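## Do you really need a sink kit?
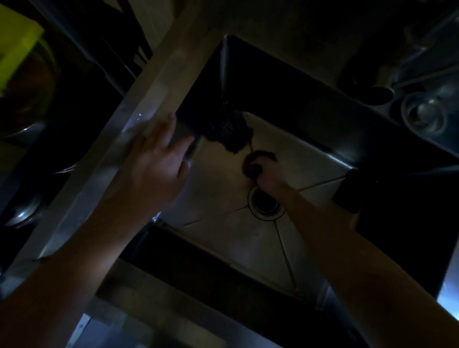 *Sponge down, elbows out: scrubbing a stainless basin by hand.*

November is when the cleaning catalogs get bold. The one on my desk has 11 products meant for a kitchen sink and nothing else. There's a paste, a spray to use before the paste, an oil to use after it, and something called a finishing mitt. Vendard will sell you the lot in a box for $42. I have washed dishes in steel sinks my whole adult life and never once felt the lack of a mitt.

Chantelle Adams brought the Vendard box to our last house-care evening and was good enough to let us be rude about it. She likes it. Her sink does look nice. But she also told us she spends longer on it now than she used to, and I'd like to see what her old sponge would do with the same amount of attention.

My own test was not scientific. I did one half of my basin with the paste and the other half with baking soda and dish soap, same arm, same grumbling. By lunchtime I couldn't tell you which half was which, and I'd written it down. Jacobus Sibiya came over to judge and picked the baking soda side, though he admitted he was mostly looking at the side nearer the window.

What I'd stand behind:

- Rinse first. Grit under a sponge scratches.
- Sprinkle baking soda on damp steel and rub along the grain if your sink has one you can see.
- Spend your time on the seams in the bottom and the ring at the drain. The flat parts mostly look after themselves.
- Go easy with anything rough. Try it in a corner before you go at the middle of the bowl.
- Rinse again and dry with an old dish towel. Most of the "shine" people pay for comes from this step.

No steel wool, please, whatever your uncle says. Bits of it stay behind and rust, and then you'll be shopping for something to take off the rust. And don't mix cleaners. If you've used bleach, leave the vinegar in the cupboard.

As for the oil, I remain unconvinced. A few drops on a cloth will make a sink gleam until the next pot of pasta gets drained into it. Harken's leaflet says the effect "builds with use." I asked at the store what it builds into and got a shrug. The Timusar version costs less and smells of oranges, if that matters to you.

One thing I will give the catalogs: a sink with square corners is more work than the old round kind. Gunk settles along the creases and a big flat sponge rides right over it. A retired toothbrush gets in there fine. Mine is green and lives in a jar under the counter.

If you've had a different result with any of these, bring the product and a dirty pan to the next evening. Chantelle has offered the rest of her paste to anyone who wants to try it before buying. The mitt she is keeping.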